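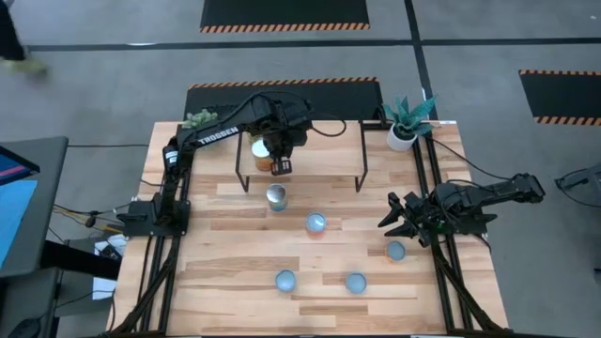
Figure 1. Cans on a wooden tabletop, with a small raised shelf on wire legs.

Home Storage and Household Order
Handout 3: Shelf risers, can stacking and the claims made for them

Read this before the practical. Bring the worksheet from Handout 2, filled in, and six or more cans from your own kitchen. Unopened, please.

1. What we are asking

A shelf riser is a small platform on legs. You stand it on a surface you already own and put things on top of it and under it. Shops sell it as extra space, and the Skundska catalog goes as far as "double your cabinet." I would like you to be suspicious of that sentence by the end of the session, and able to say exactly where it goes wrong.

The riser adds a level. Whether it adds usable space depends on the height of the cabinet, the height of the can, the clearance under the platform and whether you can get your hand in. The catalog mentions the first of these in small print and leaves out the rest.

2. Terms

Footprint: the area a thing takes up on the surface it stands on. For a riser with thin legs the footprint is tiny, but the area you can comfortably reach under it is much smaller than the area it covers.

Clearance: the gap from the surface to the underside of the platform. Measure to the lowest part. If there is a crossbar or a lip, measure to that.

Hand room: the gap above a can that lets you pick it up without tipping its neighbor. Most published storage advice sets this to zero, and I have no idea whose hands they had in mind.

Dead corner: any spot you can see but would rather not reach into.

3. Seen from above

Look again at Figure 1. From overhead, most of what you get from the standing cans is the lid, silver-blue and much like the next lid. Label color shows on some of them, blue and yellow on one, reddish-orange or plain orange at the edge on others. The one up in the air over the shelf is easier: its orange-and-yellow label is in plain view.

This matters for anyone who stores cans in a deep drawer or a low cabinet, where you look down on everything. A label is printed for a person standing in a store aisle at eye level. Put the same can in a drawer and you have bought yourself a guessing game. The usual fix is to write on the lid. It works, it is ugly, and it costs one marker. I have yet to see a purchased product that does better.

4. The Botomley method, and my trouble with it

Several of you brought up the Botomley method last time. In short: sort by contents, tall at the back, oldest at the front, riser at the rear, nothing loose on the counter. Its supporters say it saves time. The figure they like is 783 households "helped." Helped how? The leaflet doesn't say how many dropped it by September, or whether anyone timed a single person finding the tomatoes.

Two parts of it seem sound to me. Oldest at the front is ordinary stock rotation and grocers did it long before there was a leaflet. Tall at the back is plain sense. The riser at the rear is the weak part. It lifts the back row so you can see it, good, but then whatever goes underneath sits in the darkest place in the cabinet behind a full row of other cans. In my own kitchen that became the home of a can of water chestnuts that moved apartments with me.

5. Wood or wire

The shelf in the figure has a wooden top on thin black wire legs. Other risers are wire all the way across. Points to argue about:

A solid top gives a can a flat place to stand. On a wire grid a narrow can may rock, depending on the spacing.
A solid top also blocks the view. You can't look down through it, so the lower level is a dead corner unless you come at it from the front.
Thin legs leave the sides open, and that is the best thing to be said for the design. You can slide a can in from the end.
Thin legs put the load on small points. On a soft shelf liner they may leave dents. Try it with your own liner before you believe me or the box.

The Benedetti riser claims a load limit of 1387 ounces. Nobody's dinner depends on that number. Ask about the wobble when it is loaded at one end only, because that is how it will be used on a day when you are hungry.

6. Practical

Work in pairs. Each pair needs one riser, one tape measure, the cans you brought and a clear stretch of table.

a. Stand the cans on the table with no riser. One partner turns away, the other calls out the contents of a can, the first turns back and picks it up. Time it. Do every can.
b. Set up the riser and split the cans between the two levels however you like. Repeat.
c. Repeat b, but with a sheet of cardboard on each side to stand in for cabinet walls.
d. Write down clearance, can height and hand room.

Most pairs find b pleasant. Do not stop there. An open table flatters every storage product ever made, since you can walk around it. Step c is the one that resembles a kitchen, and I want your times for it even if they are embarrassing.

If a can falls, write that down too. Leaving out the falls is how the Esik trial got its nice results.

7. For the write-up

Two pages at most. State what you expected before you started, and don't go back and change it. Give your times in a plain list. Say whether you would spend your own money on a riser, and for which cabinet. "It depends" is acceptable only if you say on what.

A note on decoration, as it came up in discussion. There is greenery at the upper corners of the table in Figure 1, a small leafy plant on the left and something like a snake plant in a round white pot on the right. Plants near stored food look nice in catalogs. They also want watering, and water and paper labels don't get along. Feel free to disagree, with evidence.

Write-ups go in the tray by the door, stapled.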